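The Case for Washing Caps by Hand

Posted 2024-08-25
Filed under: Household, Clothing care

Readers of this blog have written on several occasions to ask how fabric caps should be washed. The subject was set aside while the series on winter bedding was being completed. It is now taken up in full, with apologies to those who have waited since June.

The position of this blog is that a cap should be washed by hand, in a basin, and that it should be washed less often than most owners suppose. A cap worn daily in warm weather will need attention every few weeks. A cap worn on occasional walks may go a whole season with no more than a brushing and a damp cloth along the inner band.

The inner band is where nearly all of the trouble begins. It takes up sweat, sunscreen and hair products, and these work outward into the crown until a pale line of salt appears above the brim. Once that line is visible, the cap should be washed in the same week. Old salt marks can be reduced but seldom removed entirely, particularly from dark cotton.

Before washing, the owner should establish what the brim is made of. Most caps sold in recent years contain a plastic insert, which tolerates water well. Older caps may contain cardboard, and these must never be soaked. A light tap with a fingernail is usually enough to tell: cardboard gives a dull, hollow sound. Where doubt remains, the cap should be treated as though it were cardboard and cleaned with a cloth only.

The method used in this household is as follows. The basin is filled with cool water and a small spoonful of mild detergent. One hidden part of the cap is tested first by pressing it with a damp white cloth. If color comes away, the cap is washed alone in cold water and the soak is kept very short. Otherwise it may soak for 21 minutes, a figure arrived at through nothing more scientific than the length of a radio program. The inner band is then worked gently with a soft toothbrush. Bleach is not used at any stage.

Two rinses are normally sufficient. The cap should not be wrung. It should be pressed between towels and then set over an upturned bowl of suitable size, with the brim free, in a place that is airy but out of direct sun. Drying commonly takes a full day. The clothes dryer is to be avoided, as the heat may warp the brim and shrink the band.

Caps with straps and metal fittings call for some further care. Buckles should be wiped dry as soon as the cap leaves the water, and the strap should be left open until the whole is dry. Colored trim should be tested separately from the crown, as the two are often dyed by different makers and may behave quite differently.
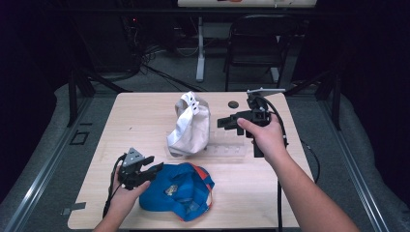

Blue cap with orange-red trim.

A correspondent in Dekgate asks whether the wire cages sold for washing caps in the dishwasher are worth the expense. One was purchased from the hardware store in Lotby and used on four caps of little value. Three came out clean and in good shape. The fourth faded badly on one side. The cage has since been put to use for storing bulbs in the shed, and the basin has been restored to its former duties.

Notes on straw hats and felt are in preparation. Questions concerning either may be left in the comments.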